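## 2. Materials and Arrangement of the Packets
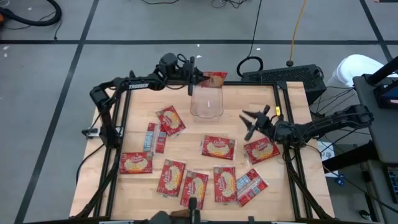

**Figure 2.** Flat snack packets on the work surface, with the clear bin used to collect them.

Flurnon Working Group on Household Packaging, Sternunville
Revised 31 August 2024

Flat packets are a common form of packaging for single portions of dry food, and they are among the least studied items in the literature on pantry order. Earlier work in the Barajas series dealt mainly with jars, cartons and cans, all of which stand on a base of their own. A flat packet has no such base. It lies where it is put down, slides over its neighbors, and keeps its place upright only when something holds it there. The present section sets out the materials used and the terms by which their arrangement is described.

### 2.1 Packets

The packets in Figure 2 share one printed design. The front is bright red, with a white oval panel that shows popcorn. The reverse has a red border around pale panels striped in blue and white, which carry the product information. The two faces are easily told apart at arm's length, and the terms "front up" and "reverse up" are used throughout this paper for packets lying on the table. Both conditions appear in the figure.

Packets were not sorted by face before a trial. In a household cupboard the reader of a label must often turn a packet over, and an arrangement with every front showing would have made the task simpler than the one we wished to study. Angles were likewise left free.

### 2.2 Bin and work surface

The bin is clear plastic with slightly flared walls. It was chosen over the opaque Fasteo tray of our March pilot, in which the contents could be checked only from above. The bin stands near one edge of the light wooden tabletop, and the packets are spread over the remaining area.

### 2.3 Filing and stacking

Two ways of filling the bin are distinguished. In *stacking*, packets are laid flat, one on another, and the top packet hides those under it. In *filing*, packets are stood on edge, one behind another, in the manner of cards in a drawer. The packet at the back rim of the bin in Figure 2 is held upright, the position from which filing begins.

The full study comprises 445 trials in 7 blocks. Stacking was used in the first block and filing in the remaining 6. A packet that leaned against the wall of the bin was recorded as filed if its lower edge touched the floor of the bin. Packets resting across the rim were recorded separately and are treated in Section 4.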